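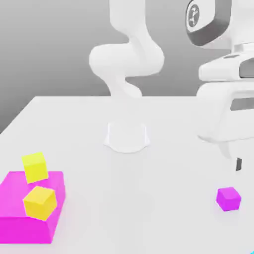
The Perfect Table

A student robotics club wants its software to learn tidiness in simulation. I wanted to see it cope with a real desk.

Zhenhua Hou has a rule for visitors to the Plivard robotics club, and the rule is that you watch the screen for ten minutes before you ask a question. I lasted four. On the monitor were yellow cubes, a magenta slab, a smaller magenta cube off by itself, and a white tabletop with nothing on it you could call dirt. I asked him who lives like this.

"It's a training world," he said. "You start clean."

You do start clean. The question I kept bringing back over three visits in July was when you stop.

The club's project is called Udeck, and the pitch is simple enough to fit on the poster by the door. Train an arm to handle blocks in simulation, where mistakes are free, then move what it has learned onto hardware. The students have logged 4,000 simulated attempts at their current task, putting a cube where the program tells the arm to put it. Of those, 1,944 were scored as successes. Hou, who leads the software side, calls that encouraging. I would call it a bit under half, and when I said so he wrote it on the whiteboard with a frowning face beside it.

Then there is the matter of what counts. In the club's scoring script, a cube that ends up within the target area and stays there for a second is a win. It doesn't matter how it got there. I watched a replay in which the gripper knocked a cube sideways, missed it twice and finally shoved it over the line. Success, said the log. A younger member named Du had gone through the replays by hand and flagged 573 of the wins as what she called "lucky shoves." The club argued about that for most of an evening. The shoves are still in the total.

I don't want to be unfair to them. These are students working in a room with bad air conditioning, and they know more about friction settings than I ever will. Du showed me how a tiny change in the weight of a cube can wreck a policy that worked fine an hour before. She was delighted by this. She thinks it's the most interesting thing they've found, and I agree with her, though it isn't on the poster.

What is on the poster is the word "household." The club hopes to enter the Traton student challenge, where teams get 30 minutes to have a real arm clear a real table. Real tables have crumbs and phone chargers. They have a mug with an inch of coffee in it. I asked Hou how many mugs were in Udeck and he said mugs were planned.

On my last visit I put my keys on the desk next to the keyboard and asked what the software would make of them. Hou looked at them for a while - longer than I expected - and said it would probably treat them as part of the table. Du was already typing, trying to build a key ring out of small cylinders. It fell through the floor of the simulation twice. She was on her third try when I left to catch my bus.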